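Hakell Packing Cubes, Set of 6: A Month of Living Out of Them
Reviewed by Binta Garba

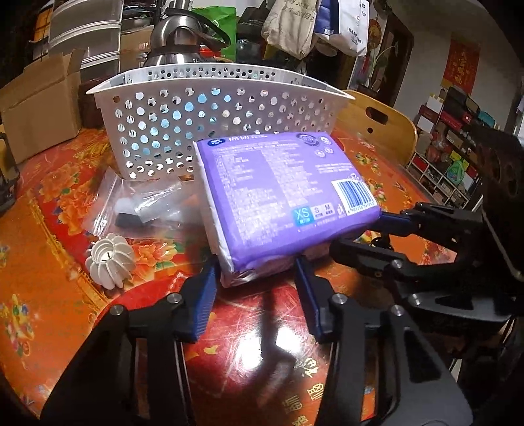
Do packing cubes save any space in a carry-on?
A little, if you fill them with thin stuff and stop before the zipper complains. Mine gave me back enough room for a pair of sandals I then didn't wear.

I bought the Hakell set in May, before eleven nights in Rombridge with one bag and a budget airline that weighs your coat. The whole set comes to 526 grams on my kitchen scale, a fair chunk of the allowance to spend on bags for your bags.

The good part is the mesh. You can tell socks from shirts without opening anything, and the fabric survived being sat on nightly by my sister's dog. The zippers run smoothly around the corners, where my old Ollano ones always stuck.

The bad part is the smallest cube. It holds one belt, or the idea of a belt. The so-called laundry cube has no lining, so a damp swimsuit shares its feelings with everything nearby.

I paid $47, and that's steep for rectangles. The Shukla set is cheaper and has handles on both ends, but the seams on my friend Nilton Quintero's gave up by his second trip.

I'd buy the Hakell again on sale. Use the medium ones for clothes and put chargers in the small one. Rolled T-shirts go in better than folded.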